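Llevo desde junio usando el kit de captura manual de Farkard y ya tengo material suficiente para escribir algo útil. Varios me lo habéis pedido por correo después de la entrada sobre brazos de sobremesa, así que va aquí junto: lo que trae, cómo se monta, qué tal funciona y si volvería a pagarlo.

El producto se llama Tastwood y es una pinza de mano con dos dedos negros y una cámara montada encima. La idea la conocéis: en lugar de teleoperar un brazo, coges la pinza, haces la tarea tú mismo y grabas lo que ve la cámara junto con la apertura de los dedos. Luego se entrena una política con esos episodios y se pasa al robot. No hace falta tener el brazo delante para grabar, y ese fue el motivo de la compra, porque el mío está en el taller y yo paso la mayor parte de la semana en casa.

## Lo que viene en la caja

La pinza, dos juegos de almohadillas, un cable USB de los largos, un tablero de calibración impreso en cartón rígido y una bolsa de tornillos. El cartón del tablero llegó algo combado. Lo dejé una noche debajo de dos diccionarios y quedó bien.

No trae cargador ni tarjeta de memoria. En la página del producto lo pone, pero abajo del todo.

El manual está en inglés y en neerlandés. La parte de montaje es correcta. La de software está desfasada: habla de un menú «Sessions» que en la versión que yo descargué se llama «Episodes» y está en otro sitio.

## Montaje y calibración

Montarlo me llevó 15 minutos. Los tornillos de las almohadillas son pequeños y conviene apretarlos en dos pasadas, primero flojos y luego a fondo, para que la almohadilla no se quede girada.

La calibración es otra historia. Las dos primeras veces falló sin dar explicación, solo un aviso en rojo y vuelta a empezar. Escribí al soporte y me contestó Maarten Hermans al cabo de unas horas. Me pidió el registro, vio que tenía activada la exposición automática y me dijo que la fijara a mano antes de lanzar el asistente. Con eso pasó a la primera. Le sugerí que el propio asistente lo comprobara y me respondió que estaba apuntado para la próxima versión. De momento sigue sin hacerlo.

## La tarea de prueba

Para la reseña quería algo más difícil que cubos de colores. Elegí perchas: coger una percha de la mesa y dejarla dentro de una cesta. Son finas, tienen huecos por todas partes, y si las agarras por mal sitio giran. Además es una tarea que me interesa de verdad, porque el siguiente proyecto va de ordenar ropa.

Puse papel blanco sobre la mesa de madera para separar mejor el objeto del fondo. Con la madera vista, el tono claro del plástico se confundía bastante en las imágenes. La cesta es de cuerda trenzada, verde, y va a la izquierda, pegada a la zona de trabajo para que el recorrido sea corto.

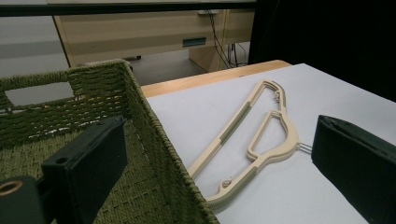 Grabé 120 episodios repartidos en varias tardes. En cada uno cambiaba la orientación de la percha y, cada cierto tiempo, movía un poco la cesta. El ritmo es bueno cuando te acostumbras: colocas, pulsas, haces el movimiento, pulsas otra vez. Lo que cansa es la muñeca. La pinza pesa más por delante que por detrás y a la media hora se nota. Yo acabé haciendo tandas de 10 episodios con un descanso en medio.

Lo mejor del kit, para mí, son las almohadillas blandas. Agarran el plástico liso sin tener que apretar mucho y perdonan que llegues un poco torcido. Las rígidas, que son el segundo juego, las probé una tarde y las quité. Para piezas mecánicas puede que tengan sentido, para esto resbalan.

Lo que peor lleva son los ganchos metálicos. Al ser delgados, hay ángulos en los que apenas ocupan unos píxeles, y si la luz viene de frente desaparecen. Mejoró bastante con luz difusa desde arriba. Si vais a grabar objetos con alambre o con partes brillantes, dedicad un rato a las lámparas antes de empezar. Yo tiré una sesión entera por no hacerlo.

## El software

La aplicación de grabación se llama Raju y funciona en Linux y en Windows. La he usado solo en Linux. Se me cerró dos veces en todo este tiempo, las dos al exportar, y en ninguna perdí datos, porque guarda cada episodio en cuanto lo terminas.

El visor de episodios es lento pero cumple. Puedes marcar los malos, recortar el principio y el final y añadir una nota. Echo en falta atajos de teclado para el recorte; con el ratón se hace pesado.

La exportación saca los formatos habituales. Un detalle: si recortas un episodio y luego lo exportas, la primera marca de tiempo no se pone a cero. Tuve que escribir un pequeño script para corregirlo. Si alguien lo quiere, que lo pida en los comentarios y lo subo.

Existe también un servicio de pago, Bisham, que revisa las grabaciones por ti y te devuelve el conjunto limpio. Probé el mes gratuito. Descartó episodios que yo habría descartado igualmente y me dejó pasar uno en el que la percha se me caía fuera de la cesta. Para volúmenes grandes quizá compense. Para lo mío, no, y lo di de baja.

## Resultados

Entrené con lo grabado, sin tocar demasiado los parámetros por defecto. En el brazo, la política coge la percha bien cuando el lado largo queda más o menos en diagonal respecto a los dedos. Cuando queda paralelo duda, baja, sube y a veces se rinde. Es culpa de mis datos: revisándolos vi que tenía pocas muestras en esa posición. Dejarla en la cesta lo hace casi siempre, aunque en ocasiones la suelta demasiado arriba y queda apoyada en el borde.

No doy porcentajes porque no he hecho una evaluación en condiciones. Cuando la haga, la publico aparte.

## Precio y valoración

Pagué 121 euros por la versión básica con un cupón de lanzamiento que ya no está activo. A ese precio lo recomiendo sin problema. Al precio normal, dependería de si ya tenéis una cámara decente y una impresora 3D, porque hay diseños abiertos que hacen algo parecido si no os importa ajustar piezas durante un fin de semana.

A favor: el agarre, el montaje rápido y un soporte que contesta. En contra: el peso hacia delante, el asistente de calibración y un manual que necesita una revisión.

Me lo quedo. Lo siguiente será repetir las perchas con más posiciones paralelas y después pasar a prendas dobladas, empezando por calcetines. He pedido también un juego de almohadillas de repuesto, porque la derecha empieza a levantarse por una esquina. Cuando llegue cuento si el cambio es tan fácil como dice el manual.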